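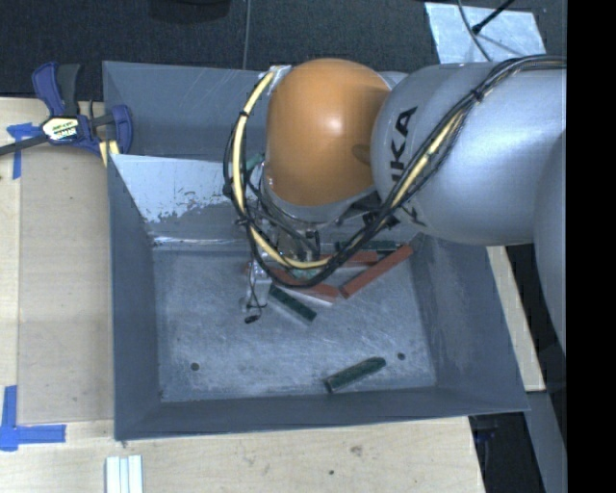

Last edited in March by Rupert Frei

Bin picking: how to report success when blocks touch?

I ran 900 grasps on wooden blocks in a gray metal bin, with 193 failures. Most came when the blocks were piled together. Do I report one rate or split it?
Joelle Matar

2 answers

Split it. Log each attempt as "touching" or "alone" before the arm moves. We did 434 that way at Emmont and the pooled rate hid the problem.
Rupert Frei

check your cables too, ours snagged
Fraser

We use cookies to remember your settings. Accept | Manage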